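Home Shows Book Us News Contact
Search this site Enter keywords Go
Print this page E-mail to a friend

FOR IMMEDIATE RELEASE
27/04/2026

Trolier Strings Takes Its Walk-Around Quartet on the Road for Company Parties

PRERKMONT - Hi everybody, Niloufar Dehghan here, cellist and the one who answers the phone at Trolier Strings. I've been told a press release should sound like a press release, but I've written three stiff ones and thrown them all out, so you're getting me instead!

The news is that our walk-around string quartet, The Butudano Four, is now open for bookings at corporate dinners, product launches, trade show receptions and holiday parties. We've been playing weddings for 13 years (and we still do, please keep calling), but office events kept sneaking onto the calendar, and this March we finally sat down and built a show just for them.

If you've only seen a quartet sitting in a corner behind music stands, this is a different kind of evening. We play from memory and we walk. Yes, even me with the cello - I wear it on a harness that Babak Shokri, our viola player, sewed and re-sewed until I could climb a flight of stairs in it without hitting the railing. We start at the door while people are picking up their name tags, drift over to the bar, split into pairs if the room is big, and come back together for a short sit-down set before dessert.

The song list is a happy mess. There's some Haydn in there, a lot of Motown, movie themes, a tango that Touran Hashemi (first violin) arranged on a very long train ride, and whatever was on the radio when your guests were in high school. Send us 2 requests when you book and we'll write them up for strings at no extra charge. Last month somebody asked for a tractor commercial jingle and it's now my favorite thing we play.
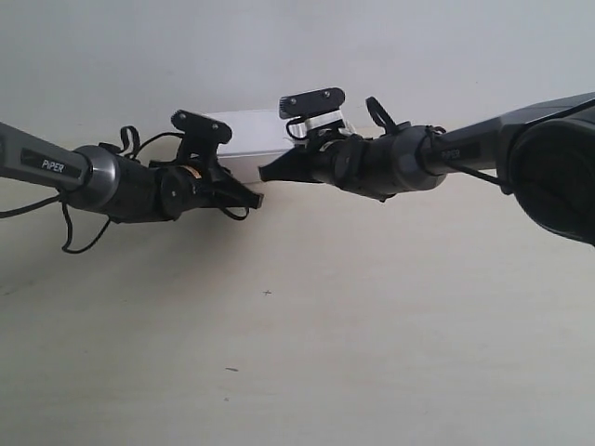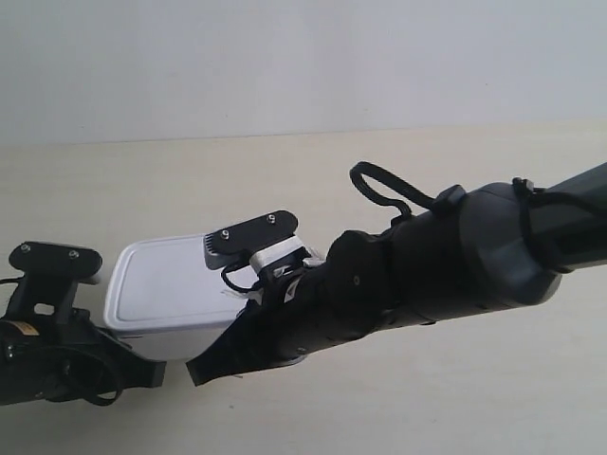
Robot arms at a pale tabletop, with a light gray wall behind.

Now for the practical stuff, which is what planners really want to know. We can play with no amplification at all in most dining rooms. For bigger spaces, each of us wears a small clip-on mic and a belt pack, and our sound person, Akash Shakya, runs everything from a tablet at the back of the room. The largest crowd we've played for was roughly 1,000 people at a hotel ballroom in March, and I could hear the second violin just fine from the far side of the coat check. We don't need a stage. We do need a room with a door where we can leave our cases, and Akash would love a parking spot close to the loading dock.

A standard booking is two hours of music with one break. We like to get there 90 minutes early to walk the floor and find out where the waiters come through, and we wear black unless you tell us otherwise. (One client asked for orange sneakers. We all own orange sneakers now.)

Want to hear us before you decide? We're holding an open rehearsal at Tehrani Hall in Prerkmont, with doors at 7 p.m., and event planners get in free. Come hungry, there will be snacks. Keyvan Ranjbar, our second violin, handles the guest list and can tell you the next date, and he'll be glad to talk about prices for your event while you're at it.

Press folks are very welcome too. I'm happy to do interviews, and if you'd like us to play a few minutes on your morning show we are all early risers except Babak.

Media contact: Niloufar Dehghan, Trolier Strings
Bookings and guest list: Keyvan Ranjbar, Trolier Strings

###

Print this page E-mail to a friend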